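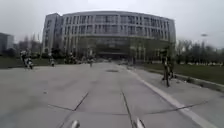 Teststrecke Noveck: Betonfahrbahn mit weißer Randlinie, im Hintergrund der Bogenbau.

Bosero schließt Vergleich von Frontkameras und Fahrreglern für die mobile Plattform Frade ab

Noveck, 6. Juni 2023 – Bosero hat die im März begonnene Vergleichsreihe für die Außenplattform Frade beendet. Geprüft wurden zwei Frontkameras und zwei Fahrregler in allen vier Kombinationen. Insgesamt gingen 370 Fahrten in die Auswertung ein. Die Ergebnisse legen die Serienausstattung der Plattform fest, die Bosero für Liefer- und Inspektionsaufgaben auf Werks- und Hochschulgeländen anbietet.

Gefahren wurde auf öffentlich zugänglichen Betonflächen in Noveck. Die Strecke ist 300 Meter lang und führt über großformatige Platten mit offenen Fugen. Fußgänger und Zweiräder nutzten die Flächen während der Versuche weiter, Absperrungen wurden nicht eingerichtet. Jede Kombination fuhr dieselben Abschnitte in beiden Richtungen und mit identischer Nutzlast.

Kameravergleich

Kamera A besitzt ein Weitwinkelobjektiv mit Rolling Shutter, Kamera B einen Global Shutter bei engerem Bildwinkel. Beide waren an derselben Halterung montiert und wurden mit fester Bildrate betrieben. Die Belichtungszeit regelte jeweils die Kamera selbst.

Kamera A erfasst seitlich abgestellte Fahrzeuge früher. An den Bildrändern ist die Verzeichnung jedoch so stark, dass die Abstandsschätzung ohne Entzerrung nicht verwertbar ist. Bei Fahrt über Fugen nimmt zudem die Bewegungsunschärfe zu. Bewegte Personen in größerer Entfernung wurden mit Kamera A dadurch häufiger erst im zweiten oder dritten Bild als solche klassifiziert. Kamera B lieferte bei gleicher Geschwindigkeit schärfere Konturen, verlor abgestellte Zweiräder am Streckenrand aber früher aus dem Sichtfeld.

Unter bedecktem Himmel war bei beiden Kameras der Kontrast zwischen hellem Beton und hellen Fassaden gering. Die Erkennung der befahrbaren Fläche stützte sich in diesen Abschnitten vor allem auf Bordsteine, Grünstreifen und Plattenfugen. Fugen wurden von der Software anfangs als Fahrbahnmarkierung gewertet. Der Fehler trat mit beiden Kameras auf und wurde nach der ersten Versuchswoche im Klassifikator behoben; die betroffenen Fahrten wurden wiederholt und sind in der Gesamtzahl nicht enthalten.

Reglervergleich

Als Fahrregler standen die bisherige PID-Kaskade und ein modellprädiktiver Regler zur Wahl. Gemessen wurde die Zeit von der Bildaufnahme bis zum Stellbefehl am Antrieb. Mit der PID-Kaskade betrug sie im Mittel 114 Millisekunden. Der modellprädiktive Regler benötigte mehr Rechenzeit, blieb aber in allen Fahrten unter dem internen Grenzwert von 400 Millisekunden. Beim Ausweichen vor abgestellten Zweirädern fuhr er gleichmäßigere Bahnen und korrigierte seltener nach. Auf geraden Abschnitten war zwischen den Reglern kein relevanter Unterschied messbar.

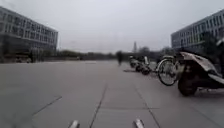
Breltunura bewertet die Reglerwahl zurückhaltender: Der modellprädiktive Regler sei auf offenen Plätzen überdimensioniert, sein Vorteil zeige sich erst bei engen Durchfahrten, und solche seien in der Reihe kaum vorgekommen. Für den Betrieb auf breiten Flächen genüge die PID-Kaskade mit angepasster Vorsteuerung.

Bosero teilt den Einwand in Teilen. Beide Regler bleiben deshalb in der Software enthalten und lassen sich je Streckenabschnitt auswählen. Voreingestellt ist der modellprädiktive Regler – bei hoher Auslastung des Bordrechners schaltet die Plattform auf die PID-Kaskade zurück.

Serienausstattung

Frade wird künftig mit Kamera B ausgeliefert. Kamera A ist als Zusatzkamera für die seitliche Erfassung erhältlich, die Entzerrung erfolgt dann auf dem Bordrechner. Bereits ausgelieferte Plattformen können umgerüstet werden; Halterung und Steckverbinder sind unverändert. Nach dem Tausch ist eine Neukalibrierung erforderlich.

Das Messprotokoll mit den Einzelwerten aller Kombinationen stellt Bosero auf Anfrage zur Verfügung. Versuche bei Regen und Dunkelheit waren nicht Teil der Reihe.

Pressekontakt
Bosero, Presse und Technische Kommunikation, Noveck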